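Clusel Kitchen Safety Pack for simulated arms, reviewed

Reviewed 11/08/2023

Clusel sells a rulebook with a kitchen attached. You get 29 rules for household manipulation, a simulated room to try them in, and a checker that tells you off afterwards. I ran it for 2 weeks at our Fletville office, 504 episodes in all, most of them spent learning how little my policy thinks of rule 6.

Rule 6 is the good one: fingers open before the approach, slow down near any handle, no closing until both sides are clear. It reads like advice to a nervous burglar, but the checker applies it evenly and logs the exact step where you sinned. The white handle with wood close beneath it is a fair test, as there isn't much room for showing off. 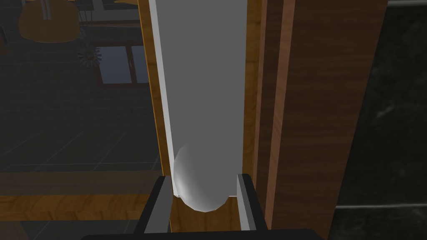 Ching-wen Tsai thinks I am being too kind. Her complaint is that the speed limit is the same for a handle as for a bare worktop, and that a rule with one number in it gets tuned to, then forgotten. She would like the limit tied to distance.

She has a point, and the July update didn't touch it. The manual is also dreadful - rule 14 refers you to rule 22, which refers you back.

Still, I'd buy it over the Zumlow pack, whose rules amount to "take care". Four stars, and one of those is for the log files.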